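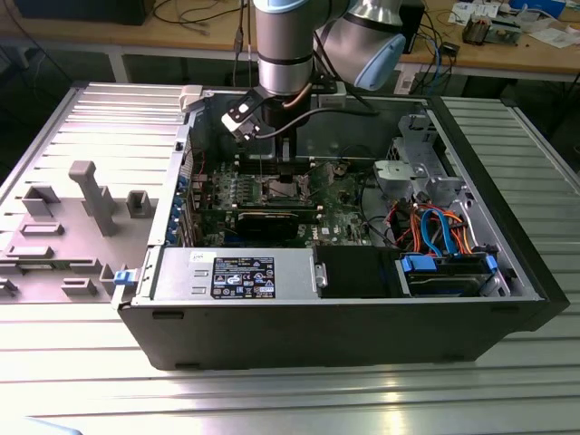 Greifer über dem Mainboard, Tower liegend

Hallo zusammen,

Doina schrieb im Juli 2025:
> Bevor wir für Plenska bestellen: Was brauchen wir zum
> zweiten Arm wirklich dazu? Liv will die Liste bis August.

Gerne, ich hab mal gerechnet (bei Kaffee, also ohne Gewähr!).

1. Greifer
Schmale Finger, unbedingt! Zwischen Grafikkarte, Speicherbänken und Kabeln ist im Tower echt wenig Platz. Ich würde rund 1000 Euro extra einplanen, dann können wir auch mal was Feineres ausprobieren.
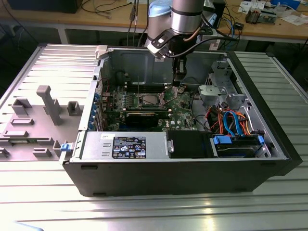
2. Arbeitstisch
Bitte wieder eine Aluplatte mit Nuten, und zwar eine breitere – das abgenommene Seitenteil liegt ja immer mit drauf. Mutiso will dafür 19 Tage Lieferzeit, das passt uns prima. Schrauben und Nutensteine nehme ich gleich mit, 50 Stück.

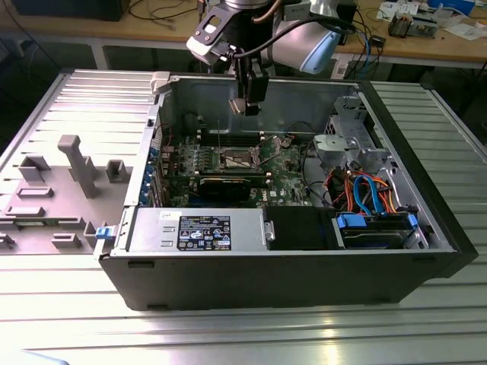 > Muss die Schulung mit ins Budget?

Die läuft über den Topf von Randi, bei uns taucht nur die Anfahrt auf.

Schickt mir eure Wünsche einfach über die Liste, ich trage alles in die Tabelle ein.

Liebe Grüße aus Visness
Bjarke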